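The junk bin, finally sorted

So I finally did it. I have been promising to go through the metal bin since we moved the workbench under the window, and last night I put on a podcast, made a giant mug of tea, and tipped the whole thing out on an old sheet.

If you've read this blog for any length of time you know how I feel about bins. I love a bin! I buy them the way other people buy candles. The trouble is that every bin I own turns into the same bin after a month: a flashlight, three pens, half a toy, a key for a lock we left behind at the Moltetti Street apartment. The grey metal one was supposed to be for tools and nothing else. It came from the Rocha surplus sale (21 dollars, and I carried it to the car by myself, and my back let me know all about it), and I swore up and down that this one would stay tidy.

It did not stay tidy.

On the sheet I found a tape measure with no tape in it, a bag of picture hooks, a paperback manual for the old Ulitz dehumidifier, which died two winters ago, and so many rubber bands. Also the good scissors! I bought new scissors in May because I was sure the good ones had gone out with the wrapping paper. Now we have two pairs of good scissors and I've hidden one of them, and no, I'm not writing down where.

My rule for this kind of job is pretty simple. If I know what it is and where it goes, it goes there right away, no pile. If I know what it is but it has no home, it gets one night on the bench. If I don't know what it is, I ask around the house once and then out it goes. I got through most of it in one podcast and a bit, and the trash bag was heavier than I'd like to admit.

The bottom of the bin got a good wipe too. I used the Skakuron cleaner my sister swears by, and it smells like a dentist's office, but it does lift grease off metal. Two rounds with that, one with plain water, and then an old dish towel that went straight in the wash.

Then came the putting back, and this is where I went soft. I do like a few odd things living in with the useful ones. The little orange-red block stays, the lumpy blue-grey toy-like thing stays, and so does the red ball-like thing in its clear round container. The long tool with the blue end cap gets the middle, all to itself.
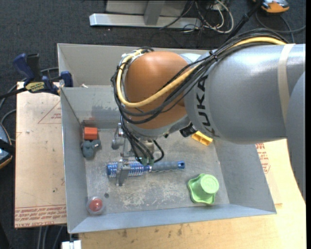
Norbert Szűcs thinks I should have lined the bottom with felt first, and that four small boxes would do me more good than one big bin, as everything slides into one corner the minute you pick it up. He may have a point about the sliding. I'm still not buying felt until I've used up the drawer liner under the stairs.

Next up is the shelf over the dryer, where there are paint cans older than the dog. If anyone knows a good way to get dried paint off a lid so it closes again, leave me a comment, I've tried the hammer.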